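The Hand in the Rafters
A few days among the people who gather examples for machines that learn

May 24, 2018

Nobody looks up when the hand moves. It goes up, fingers spread, holds, comes down. Up again. Down. A person at a laptop taps a key each time, drinks some coffee, taps again. Lunch is in an hour.

This is the Undadmont group's hall, a big working space with a rope to keep visitors back, and the job going on inside it is the least glamorous job in robotics. They are gathering examples. Lots. The plan is to have 3829 of them by November, every one a short recording of an arm and hand doing something, and then hand the whole pile to a learning system and see what it makes of it.

I came expecting math. What I got was a clipboard.

What goes in the pile

An example, in the way they use the word here, is one try at one task. Reach for a cup. Turn a knob. Lift the hand to a shelf, open the fingers, come back. Each one has three parts: what the arm's joints were doing, what the small wrist camera saw, and a line of text saying what the try was for. Twelve seconds, maybe twenty. Then reset everything and go again.

The line of text is the part people skip over when they explain it to you, and it's the part that causes the arguments. Is it "lift" or "raise"? Is a try that missed the cup still a "pick up the cup"? At Undadmont the answer is yes, with a flag on it. Missed tries stay in. A shop I visited last fall threw its misses out and ended up with a system that had never seen a mistake and had no idea what to do after making one. It would close on thin air and carry on to the next shelf as if the cup was in its hand. Very confident. They went back and recorded the misses on purpose, which is harder than it sounds, becuase a person trying to miss misses in a way no one does by accident.

So, flags. Flag for a miss, flag for a late start, flag for someone walking through.

Somebody always walks through.

A morning at the rope

First session starts early, while the hall is quiet. Two people to a station, one steering and one logging. The steering is done with a glove on some days and a handheld controller on others. The glove is more natural and gives you a sore wrist by ten. The controller is clumsy and you can go all day. They've kept both on purpose. The thinking is that a system fed on one kind of steering picks up the quirks of that kind, all the little hitches and overshoots, and treats them as part of the task.

I was given the glove. My first try at a reach took so long the recorder timed out. My second was fine, the logger said, in a voice that meant flag. By the end of the hour I had 16 usable tries and a new respect for anyone who does this for a living. It is like learning to write with someone else's arm while watching from across the room.

Then the high reaches. Those are the awkward ones. With the arm up, the wrist camera is looking past the fingers at the roof, and there's no table in view, no shelf, nothing tidy for a system to hang on to. Just the hand and whatever happens to be up there. The old habit was to trim those seconds off. Wasted picture, people said. Undadmont keeps them, and I heard the case for it more than once: an arm spends a lot of its life on the way to somewhere, and if you only ever show it the arriving it'll have a hole in the middle.

I looked through a batch of the high ones on a monitor that afternoon. Beams, ducts, lights, a screen hanging down, a guy in a cap going about his day at the bottom corner. And the four fingers, each at a different stage of curling, the top one nearly straight.
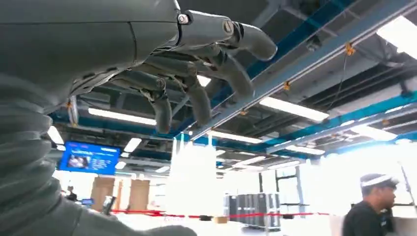

The lighting problem

Ask what ruins a day and you get the same answer from every station. Light. Not too little, too much of it and in the wrong place. Ceiling fixtures are bright, the far end of the floor goes white when the camera tips back, and whatever is down there washes out. A person's eye sorts that in a blink. A small camera doesn't, or it does it slowly, and for a moment every dark thing looks darker and every pale thing is gone.

There are two schools on this. One says fix the hall: blinds, dimmers, paint, same light morning and night. The other says leave it alone, the machine is going to work in bad light so let it learn in bad light. Money usually picks the side. Blinds cost more than patience.

Hovonon, a smaller outfit that shares some of its recordings with the Undadmont people, went the clean route early on. Closed room, even light, gray walls. Lovely recordings, I've seen them, you could hang them up. Their system did well in the closed room. Carried into a kitchen with a window it stalled in front of the sink and had to be walked back by hand. They now record with the door open. Some days that's the entire method, open the door.

What nobody agreed on, in any of the places I went, is how much mess is enough. You can't record every window. You can't record every hour of the day in every season either, though one logger told me she'd tried for a week and had a spreadsheet to show for it. At some point a person shrugs and says that'll do, and the number on the wall gets written down as the target.

Counting

About the number. Everyone wants to know why 3829 and the answer is a let down. It came out of a budget. So many station hours, so many tries an hour, minus resets, minus lunch, minus the share that gets flagged so badly it's no use to anyone. Somebody worked it out on paper and there it was. An earlier plan called for around 2000 and was scrapped when the task list got longer.

More isn't always better, the loggers say, and they would, they have to log them. But they have a point. A thousand reaches for the same cup in the same spot teaches about as much as fifty. Change the cup, move it a hand's width, turn it so the handle points away, and now you've got something. The station sheets are built around this. Every few tries the sheet tells you to move something. Small moves. People hate it. You get a rhythm going and the sheet breaks it.

One thing I did not expect: people get better. Obviously they do. The steering gets smooth and quick after a few weeks, and that's lovely to watch and a bit of a headache for the recordings, where early tries wobble and late ones glide. So the sheets mix it up, new hands next to old hands, and the trainee tries are kept along with the rest. My 16 are in there somewhere. Sorry, robot.

Who does the work

Mostly people between other things. Students, a former line cook, someone who used to tune pianos and has the best wrist in the hall by a mile. The pay is by the hour, not by the try, and they fought for that. Paid by the try, folks rush. Rushed tries look alike, all the same short path, same speed, and the system learns to rush too.

It's tiring in a way that doesn't show. You sit or stand in one spot, you make small motions, you watch a hand that isn't yours do a slightly late copy of them. By mid afternoon the lag gets into you. I picked up my own coffee too slowly for the rest of the day and put it down with great care.

Breaks are every forty minutes. There is a couch. The couch has seen things.

Safety rules are short. Stay on your side of the rope while the arm is live. Say "live" before you start and "down" when you stop, out loud, even if you're alone. One person on the stop button, always, and that person doesn't do anything else, no phone, no logging, no chatting with reporters. I was politely told that last one twice.

The other way to do it

Not everyone thinks you need the hall. A project called Murín has been gathering its examples from people's homes, no robot involved, just a light camera strapped to the wrist while somebody does dishes or folds towels. It is a lot cheaper. It's also a lot messier: hands aren't grippers, people do six things at once, the dog gets in. Turning a human wrist into a robot wrist takes a layer of guesswork that the hall crowd don't trust.

The hall crowd do watch it closely though. Several people told me, not for quoting, that the answer is likely some of each. Home recordings for the wide stuff, the what-is-a-kitchen stuff. Hall recordings for the exact business of where each finger goes and when.

There's a question of consent too. A hall has a sign by the door and everybody in it knows what the cameras are for. A home has visitors, kids, mail on the counter. Murín blurs faces and paper before anything leaves the house and asks again after, so folks can change their minds. At Undadmont faces get blurred before a batch is shared, and the checking is done by eye, slowly, by whoever has the afternoon slot.

Pullthorpe, and after

The first finished batch goes to a test site in Pullthorpe, an old parts depot with shelves floor to roof and, I'm told, terrible windows. Good. That's where they find out if the high reaches were worth keeping. The arm will be asked to put boxes on the top shelf and take them off again, and for a good part of every trip it'll be looking at a roof it has never seen before.

Until then it's sheets and flags. On my last afternoon the sheet said to move the cup 2 inches left. The logger moved the cup. Someone said "live." The hand went up.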